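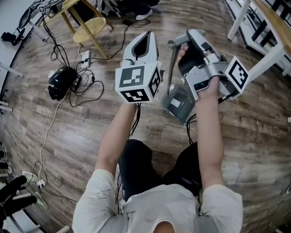 ## 4. Sorting small things into clear boxes

Now for the fun part! By this point you've emptied the drawers (section 3) and you have a heap of odds and ends that need a home. Clear boxes are wonderful for this, as you can spot the spare fuses or the birthday candles without opening a thing.

The Morari set comes with small boxes in two sizes, 315 ml and 603 ml, plus a sheet of 47 blank white labels. The Jandgate shelf insert is packed separately.

**Before you start**

- Pick a stretch of bare floor. A table works too, but the floor gives you so much more room to spread out, and nothing rolls off it.
- Sit wherever you can reach every pile without getting up. A cushion helps if you plan to be down there for a while.
- Rinse new boxes in warm water and let them dry with the lids off.

**Steps**

1. Make piles by use: sewing, batteries, stationery, picture hooks, whatever you have. Don't fuss over the piles yet – they'll change.
2. Set one open box beside each pile. If a pile is bigger than the box, try the next size up before you split it.
3. Fill each box to just under the rim. Leave a finger's width of space at the top so the lid snaps down flat.
4. Wipe one long side of the box with a dry cloth. Stick the label there, in the middle, and press from the center outward.
5. Wait 15 minutes, then write on the label. A soft pencil is great for boxes whose contents change with the seasons (ours go from seed packets to tea lights every September).
6. Close the lid, turn the box so the label faces you, and slide it into the insert. Full boxes go on the bottom row.

> **Note:** Labels go on the side. On the lid they vanish the moment you stack a second box on top, and lids have a way of wandering from one box to another.

> **Caution:** Keep button batteries in a box with a locking lid, on a shelf well out of reach of small children. The standard snap lid is not childproof.

> **Caution:** Do not put the boxes in the dishwasher or near a heater. The walls can warp, and a warped box won't slide in the insert.

**If a label peels**

Warm it with your hand for a few seconds and rub the corner down. For old glue, a drop of cooking oil on a paper towel does a lovely job; wash the box with dish soap afterward and let it dry fully before you add a new label.

**Mixing with other boxes**

Mullow boxes fit the Jandgate insert, with a little play at the sides. Amissah boxes are taller and only fit on the top row. Their lids don't swap with ours, so keep each box and its lid together while you sort.

When the last box is in, go on to section 5 for the deep drawers.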